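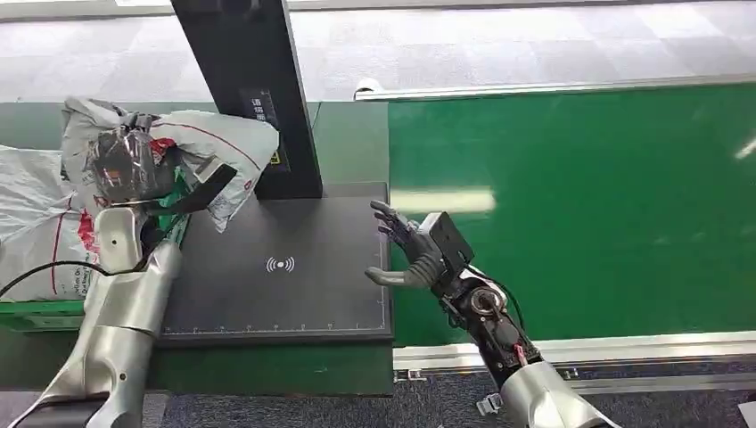 Rewi Learns the Checkout

I named the left arm Deltetti and the right one Rewi, and by February they weren't speaking. Well, they never spoke. But you build two arms in a shared workshop for 331 evenings and you start hearing things!

The job was groceries. Deltetti had the flat black blade for nudging the plastic-wrapped stuff among the bags, Rewi had the fingers, and the black pad was supposed to do the rest. I'd given them up to five tries.

"Your side," said Deltetti on try 3.

"It's under your blade," said Rewi, hovering at the edge of the pad.

I put down my coffee – it was two in the morning, I was in no mood – and told them both I could still go back to building birdhouses.

The conveyor hummed. Rewi opened one finger, then another.

"Fine," it said. "Pass it over."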